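Drikavitz Quartet

The Drikavitz Quartet is a string quartet formed by four students who shared a rehearsal room and, for one winter, a single working radiator. Best known for its cycles of lesser played Central European chamber music and for the Potstead residency, which it has held since its third season. Name comes from the village where the founders gave their first paid concert. Often misspelt Drikovitz on older programmes.

Members

Noémi Kocsis - first violin
Rodrigo Figueiredo - cello
The second violin and viola chairs have each changed hands twice, see Changes of personnel.

Early years

Kocsis and Figueiredo met in a conservatoire chamber class, where they were put together in a piano trio that lasted one term. The pianist left for an accompanying job. Two more string players were found and the group started on Haydn, mostly the Op. 20 set, and one Bartók quartet which they later said they had no business attempting.

The Drikavitz concert came the following August. A church, no stage, audience of 74 by the ticket stubs. Programme was Haydn, a short piece by Tóth and the Dvořák "American". A local paper gave it one paragraph and got the composer of the middle work wrong. The group had been playing without a name until then, and the organiser had simply put the village on the poster where the ensemble's name should of gone. It stuck.
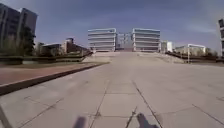
For the next two seasons the quartet took whatever was offered. School concerts, weddings, a run of lunchtime recitals, a children's show with a narrator. Kocsis also held a part-time orchestral post in this period, on the back desks of the seconds, and gave it up when the Potstead offer came through. Figueiredo taught. He still does, two days a week.

Potstead residency

The Potstead Music Society appointed the group as its quartet in residence on a one-year contract, since renewed each time it has come up. Terms are modest: a set number of concerts, free use of the hall in the mornings, and a fee which was raised once. In return the players coach the society's amateur groups and judge the junior prize.

The morning rehearsals are generally credited with the change in the quartet's sound. Early recordings are bright and rather driven, with fast outer movements. From the second Potstead season on the tempi relax and the inner parts come through more. Kocsis put it down to the hall, very dry, every fault audible from the back row. Figueiredo has said it was simply the first time they'd had enough hours.

Repertoire

Haydn is the backbone. A complete Op. 76 was given over two evenings in the fourth season and repeated on tour. Beethoven came later than with most quartets, the middle period works first, then Op. 132. The late Schubert G major was dropped after a handful of performances and has not come back.

The other strand is the music of Tóth, whose three quartets the group has played more often than any other ensemble. The first is a student work, short, folk tunes in the slow movement. The second is the one usually programmed. The third has a long unaccompanied viola passage near the end and needs retuning between movements, which makes it awkward live. Scores and parts were prepared from the composer's manuscripts by Figueiredo, working from photocopies, and some bowings in the printed edition are his.

Contemporary music is a smaller part of the work. Sivov's "Seven Letters" for string quartet was written for the group and runs to 7 linked movements, some under a minute. Reviews were mixed - the fourth movement, all harmonics, was singled out by people who liked it and also by the ones who didn't. The players have kept it in the repertoire and normally put it straight after the interval.

Changes of personnel

The original violist left after the first Potstead season for an opera orchestra. Her replacement stayed three years. The second violin changed at the same time as the viola on the second occasion, leaving Kocsis and Figueiredo as the only founders, and a spring tour was cancelled while auditions were held. Guest players covered the remaining Potstead dates. The present line-up first appeared in public with the Tóth second quartet and the Haydn "Emperor".

Recordings

First disc was self-released, Haydn and Tóth, in a pressing of 2,000. It sold slowly at concerts and then all at once after a radio broadcast. Now out of print. The Tóth quartets were later re-recorded complete with the present line-up, in Potstead, over four days. The sound on the third quartet is closer than on the other two, a different microphone set-up was used and not matched afterwards.

A live disc of the Sivov followed, issued in November 2023 with Op. 132. Applause left in.
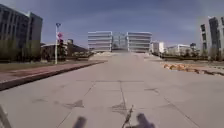
Teaching and outreach

The quartet runs a summer course for amateur and student groups, held in Potstead. Places are limited to 50 players. Groups can apply ready formed or as individuals, though cellists are usualy short and get in late. Coaching is shared between all four members, and there is a reading session most evenings for anyone with the energy. Kocsis takes the beginners' quartet class herself.

School visits continue, fewer than before. The narrator show was revived for one season with a new script.

Instruments

Kocsis plays a modern violin bought from its maker. Figueiredo's cello is on long loan from a private owner, older, repaired at the lower bout, and needs a humidifier in the case through the winter months. The viola is large and was chosen for the Tóth third quartet, where the bottom string has to be tuned down.

See also

String quartet
Quartet in residence
Seven Letters (Sivov)
Potstead Music Society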